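## 3. Fitting memory in a desktop tower

The Stollwood kit leaflet says this takes three minutes. It might, if you have done 400 of them. Allow longer, and read the whole section before you pick up a module.

**Before you start**

1. Shut the computer down and pull the power cord out of the back. Sleep mode doesn't count as off.
2. Lay the tower on its side on a firm, flat surface, with the removable panel facing up.
3. Take the side panel off and put it somewhere it won't get stepped on.
4. Touch bare metal on the case. Wrist straps are fine too, though I have my doubts about the cordless ones.

**Fitting the module**

5. Find the memory slots. They are the long, narrow black connectors lying parallel to each other near the processor socket. Move any loose cable out of the way without tugging on the plug.
6. Open the latches at the ends of the slot you want. Some boards have a latch at one end only.

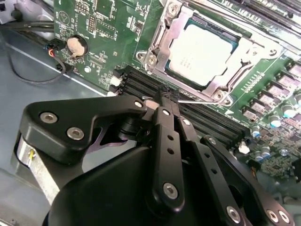
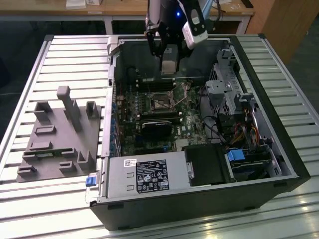
*Fig. 3: Memory slots and processor socket, close up (first) and in the open tower (second).*

7. Line up the notch in the module with the key in the slot. If the two don't match, turn the module end for end. If they still don't match, you have bought the wrong type, whatever the Goson compatibility chart told you.
8. Press straight down on both ends until the latches close. Check them by eye as well. A click is poor evidence, and I've heard half-seated modules make a lovely one.

> **Caution:** Leave the lever and metal bracket around the processor socket alone. Adding memory does not involve the processor, and bent socket pins are seldom worth repairing.

> **Note:** "Tool-free" on the Druton packaging covers the memory only. Your side panel may still want a screwdriver.

**Checking the result**

9. Refit the panel, stand the tower up and reconnect the power.
10. Look at the memory total in the set-up screen. If it hasn't changed, shut down, unplug and reseat the module before blaming the board.

Contact cleaner is sold for this job as well. I wouldn't bother with it on new parts.

*Section revised in July by Dariusz Zawadzka. For laptops, see section 8.*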